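Cuveo Two-Arm Folding Cell
Demonstration unit, Fistirdale showroom

Overview
Specifications
Demonstrations
Ordering

The Cuveo folding cell is a bench-height, two-arm workstation for handling soft goods. It is sold to laundries, uniform rental depots and teaching labs that want to try automated folding on their own garments before committing floor space to a production line. The cell ships assembled on its frame. It needs one wall outlet and a network drop.

One cell is kept running at our Fistirdale showroom and can be seen by appointment on weekdays, or without an appointment at the February open day, which falls on a Sunday this year. Doors open at 10 a.m. The last demonstration starts at 3:30 p.m.

What the demonstration covers

Each session starts with the arms parked and the operator going through the stop controls. The cell is then given mixed garments: shirts, trousers, hand towels and a few items that we know give it trouble, such as thin linings and anything with a drawstring. Visitors see the pick from the basket, the spread, the fold and the hand-off. Failed picks are left in. The operator does not step in unless a garment leaves the table.

The fold program shown most often is the long fold, which brings a garment down to a narrow strip lying front to back on the table. From there it can be folded again crosswise to shelf size or passed to a roller. The long fold is the better test of the two because any error in the first crease is carried the full length of the cloth.
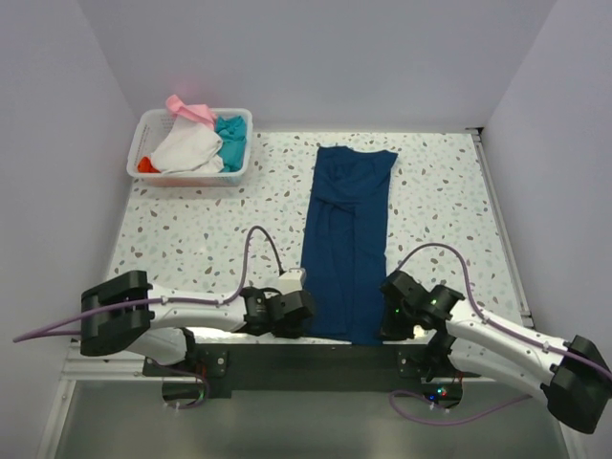 Thick seams and cuffs are the usual cause of a poor edge. The cell corrects for this by regripping at the near end and pulling the strip straight before the next step. Regripping adds time to the cycle and can be turned off in the job file if appearance does not matter, for example with shop rags.

Visitors may bring up to five garments of their own. They should be clean, dry and free of pins. We do not run leather, wet goods or anything with loose beading.

Specifications

Reach per arm: 1830 mm is the width of the full cell including side walls; working reach depends on arm mounting and is set at order
Cell width: 1830 mm
Clearance required at front: 200 mm beyond the mounting bar, plus operator space
Supply: 100 to 240 V, single phase
Cell weight, without basket stand: 190 kg
Arms: two, front mounted
Enclosure: back wall and two side walls, open front
Control: job files edited on a separate workstation

The front is open for loading. Sites that require guarding on all sides should ask for the hinged front panel, which is a separate line on the order form and adds two weeks to delivery.

Tabletop

The standard top has a speckled finish. Plain tops in white or gray can be ordered at the same price. High-gloss tops are not offered – reflections from overhead lights upset edge detection on dark cloth.

Training and setup

Setup takes one day on site. Operator training takes a second day and covers job files, gripper pad changes, daily checks and recovery after a stop. Pads are a wear item. The showroom cell has its pads changed every Monday whether they look worn or not, and we suggest the same schedule for any cell running a full shift.

Mairéad Fitzgerald runs the showroom sessions and handles the trial requests that come out of them. If a garment you bring does not fold well, she will note the fault and tell you whether a job file change is likely to fix it. Written results follow by email within a week.

Sales and service

McGrath handles sales and spare parts. Service is run from the Hatbridge depot, which holds pads, cables, one complete gripper of each hand and a loan controller. Arms are returned to Hatbridge for repair and are not opened on site.

Getting to the showroom

Parking is at the rear of the building. Use the side entrance on open day; the loading door stays closed while the cell is running. Groups of more than eight should call ahead so that we can split the session. Closed shoes are required on the demonstration floor, and children under 12 must stay behind the painted line.

Request a trial
Download the job file guide
Spare parts list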